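Replacing the CPU in a mid-tower case, part 3: getting to the socket
Last updated Wednesday, October 17, 2018

Part 2 ended with the machine shut down and the cables labeled. This part covers opening the case, clearing the socket and seating the new processor. It assumes the cooler has been unbolted as described there.

Tools and supplies
Phillips #2 screwdriver
Isopropyl alcohol and lint-free wipes
Antistatic wrist strap
A tray with separate compartments for screws

1. Switch off the power supply at the rear, unplug the cord and hold the front power button down for 3 seconds.

2. Lay the case on its side with the removable panel facing up. Take out the rear thumbscrews, slide the panel toward the back and lift it off. Store it flat, away from the work area.

3. Clip the wrist strap to bare metal on the chassis. Painted metal does not make a reliable contact.

4. Disconnect the CPU fan lead and lift the cooler straight up. If it resists, twist it a few degrees each way until the paste lets go.

5. Open the retention frame, grip the processor by its edges and lift it vertically. Do not slide it. Close the frame again if the socket will stand empty for any length of time.
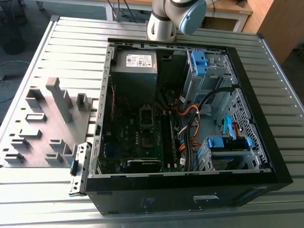
Bako commented that the expansion card should come out before the processor does, since a long card leaves little space for the wrist on the lower side of the board. I tried both orders on the Clerkdale build and the difference was small. With a full-length card, follow Bako's order. With a short one, leave it seated.

6. Inspect the socket under a bright light held at a low angle. Bent contacts show up as breaks in the reflection. Do not touch or wipe the contacts.

7. Match the triangle on the corner of the new processor to the mark on the socket. Lower it into place without pressure, then close the retention frame.

8. Clean the base of the cooler with alcohol, apply fresh paste and refit. Tighten the screws a half turn at a time in a diagonal pattern.

9. Reconnect the fan lead. Check that the latches on the memory slots are fully closed before the panel goes back on.

If the board reports error 1337 on first start, clear the BIOS settings and try again. Part 4 covers firmware.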